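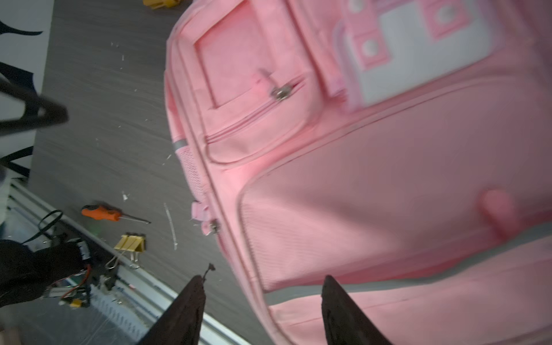 3. Preparar la mochila (y las etiquetas) antes de abrir la app

Vale, si has llegado hasta aquí ya tienes la cuenta de Kivivum creada y el correo confirmado. Ahora toca lo que a mí más me gusta, que es dejar lista la mochila del cole con su etiqueta localizadora y su lista de cosas. Yo lo hice la primera vez en la mesa de la cocina, con la merienda por medio, y no lo recomiendo: busca un rato tranquilo.

Vas a necesitar la etiqueta Udivach (la redondita que viene en la caja), el teléfono con el Bluetooth encendido, un rotulador permanente y la mochila vacía. Vacía de verdad, también el fondo, donde viven las migas.

3.1. Limpieza rápida

1. Abre todas las cremalleras hasta el final y sacude la mochila boca abajo. Hazlo en la terraza si tienes.

2. Pasa un paño húmedo con una gota de jabón neutro por dentro. En las mochilas de colores claros yo insisto en la base y en las asas, que es donde se ve todo.

3. Déjala secar abierta. La etiqueta lleva adhesivo y sobre tela húmeda no agarra ni a la de tres.

Nota: si una cremallera va dura, frota los dientes con la punta de un lápiz de grafito antes de forzar el cursor. En tela rosa o blanca usa mejor una vela blanca, que el grafito mancha (pregúntame cómo lo sé).

3.2. Activar la etiqueta

4. Tira de la lengüeta de plástico. Oirás un pitido corto. ¿Que no suena? Abre la tapa con una moneda, saca la pila, espera un poco y vuelve a ponerla con el signo más hacia ti.

5. En Kivivum entra en «Mis cosas» y pulsa «Añadir etiqueta». Acerca la Udivach al teléfono y espera a que la luz se quede fija. Puede tardar hasta 40 segundos, ten paciencia y no cierres la pantalla, que entonces hay que empezar otra vez.

6. Ponle un nombre que entienda toda la familia. Yo al principio puse «Mochila 1» y luego no había quien se aclarase. Ahora uso el nombre del niño y el día de la actividad.

7. Elige el icono y pulsa «Guardar».

Precaución: la etiqueta funciona con pila de botón. Mantén la pila de repuesto fuera del alcance de los pequeños y comprueba que el tornillito de la tapa queda bien apretado. Si crees que un niño se ha tragado una, no esperes a ver qué pasa: llama a emergencias.

3.3. Dónde colocarla

8. Busca un bolsillo interior, de los que van pegados a la espalda. Los exteriores son cómodos, pero se abren cada dos por tres y la etiqueta acaba en el suelo del autobús.

9. Despega el papel y presiona con el pulgar contra el forro. Luego cierra el bolsillo y no la toques hasta el día siguiente.

10. Escribe tu teléfono con rotulador en la etiqueta de tela que suele venir cosida dentro. Sí, ya sé que tenemos una app, pero quien se encuentra una mochila en el parque mira ahí lo primero.

Nota: el nombre del niño mejor por dentro, nunca a la vista.

3.4. La lista de la mañana

Esta parte me la enseñó Shanti Uniyal, que lleva con esto mucho más tiempo que yo, y en casa nos ha quitado unas cuantas carreras por el pasillo.

11. Entra en la ficha de la mochila y pulsa «Lista». Verás que viene una de ejemplo con estuche, agenda y botella. Bórrala entera sin pena.

12. Añade lo que va todos los días, con un máximo de 5 cosas. Si pones más, acabas marcándolas todas sin mirar (yo lo hacía).

13. Crea una segunda lista para lo que cambia: chándal, flauta, el libro de la biblioteca. Asígnale sus días con el botón del calendario.

14. Activa el aviso la noche anterior. Por la mañana ya es tarde para descubrir que el chándal sigue en la lavadora.

Si usas el calendario de Prukgate, puedes enlazarlo desde «Ajustes > Conexiones» y las excursiones pasan solas a la lista. Con el de Mishra todavía no me ha funcionado; las meto a mano y tan contenta.

3.5. Comprobación final

15. Deja la mochila en otra habitación y pulsa «Hacer sonar». Tienen que oírse tres pitidos. Si suenan muy apagados, casi siempre es que la etiqueta ha quedado debajo de un libro gordo.

16. Invita a la otra persona que recoge a los niños desde «Compartir». Le llegará un enlace y tendrá que aceptarlo desde su propio teléfono.

Precaución: no metas la mochila en la lavadora con la etiqueta puesta. En junio, cuando toque el lavado a fondo, despégala, guárdala en un cajón y acuérdate de en qué cajón. El adhesivo de recambio va en el sobrecito de la caja.

Con esto puedes pasar al apartado 4, el de las fiambreras, ¡que tiene lo suyo!

Artículos relacionados
Cambiar la pila de la etiqueta Udivach
Kivivum no encuentra mi etiqueta: qué mirar primero
Conectar el calendario de Prukgate
Cómo quitar manchas de rotulador del forro
Compartir listas con abuelos y canguros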